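Compte rendu de réunion : rangement et réserve de boissons, local Brindgate

7 décembre 2018
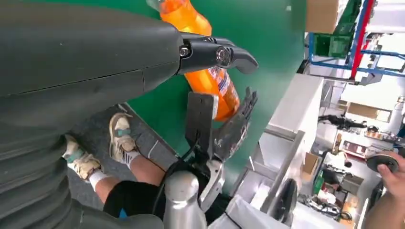 Bouteille de soda orange, étiquette blanche et bleue, devant le panneau vert.

Présents : quorum atteint, feuille d'émargement jointe à l'original. Le compte rendu précédent est adopté sans modification.

1. Stockage des bouteilles

La réserve de boissons est actuellement répartie entre l'armoire basse du couloir et l'étagère de la salle. Cette répartition ne permet pas de suivre les ouvertures. Plusieurs bouteilles entamées ont été retrouvées derrière des bouteilles neuves lors du dernier inventaire.

Il est décidé de regrouper l'ensemble du stock dans l'armoire basse. Les bouteilles sont rangées debout, bouchon vers le haut, étiquette vers l'avant. Le stockage couché est abandonné, y compris pour les formats qui ne passent pas sous la tablette supérieure. La tablette sera abaissée ou retirée selon le résultat des mesures prises sur place.

La date d'ouverture est inscrite au feutre sur l'étiquette. Toute bouteille ouverte et non datée est vidée à l'évier le vendredi soir.

Objection enregistrée : l'inscription au feutre tient mal sur les étiquettes plastifiées. Un essai sera fait avec des pastilles adhésives avant commande.

2. Panneau vert

Le panneau est conservé à son emplacement. La demande de déplacement vers le mur opposé est rejetée, la circulation vers la porte n'étant plus assurée dans cette configuration. Aucun affichage ni fixation par ruban adhésif sur la face verte. Le nettoyage se fait au chiffon microfibre humide, sans produit abrasif. Les projections de boisson sucrée sont à essuyer le jour même.

Le devis Baláž pour un second panneau de même teinte n'est pas retenu à ce stade. Il pourra être présenté de nouveau si le format est ramené à celui du panneau existant.

3. Approvisionnement

Le contrat avec Flasstead arrive à échéance en mars. Deux points sont à renégocier : le minimum de commande et la reprise des emballages vides. Le bon de livraison 3410 reste en litige, la quantité facturée ne correspondant pas à la quantité reçue. Le règlement est suspendu jusqu'à réception de l'avoir.

La proposition Nivau a été examinée. Elle prévoit une livraison à l'étage, mais impose un créneau du matin incompatible avec les horaires d'ouverture du local. Il est demandé à Nivau de chiffrer une livraison l'après-midi.

Le budget mensuel des boissons est maintenu à 60 euros. Les sodas et les jus relèvent de la même ligne. L'eau est comptée à part.

4. Tri et évacuation

Les bouteilles en plastique sont vidées, écrasées et rebouchées avant dépôt dans le bac de tri. Le bac est sorti la veille de la collecte par la personne inscrite au planning. En l'absence d'inscription, la charge revient à l'équipe présente en dernier dans le local.

La question de la consigne de nettoyage du bac n'a pas été tranchée. Elle est reportée.

5. Actions

Mesurer l'armoire basse et la hauteur utile sous tablette.
Transférer le stock de l'étagère vers l'armoire.
Tester les pastilles adhésives sur deux types d'étiquettes.
Relancer Flasstead sur l'avoir relatif au bon 3410.
Obtenir de Nivau un prix pour un créneau d'après-midi.
Afficher la règle de datation à l'intérieur de la porte de l'armoire.

6. Questions diverses

Le joint du robinet de l'évier est à remplacer. La pièce est disponible dans le tiroir à outillage, référence à vérifier avant démontage.

La clé de l'armoire basse existe en un seul exemplaire. Une copie sera faite et déposée avec le trousseau général.

Prochaine réunion à fixer par courrier interne, après réception des réponses des fournisseurs.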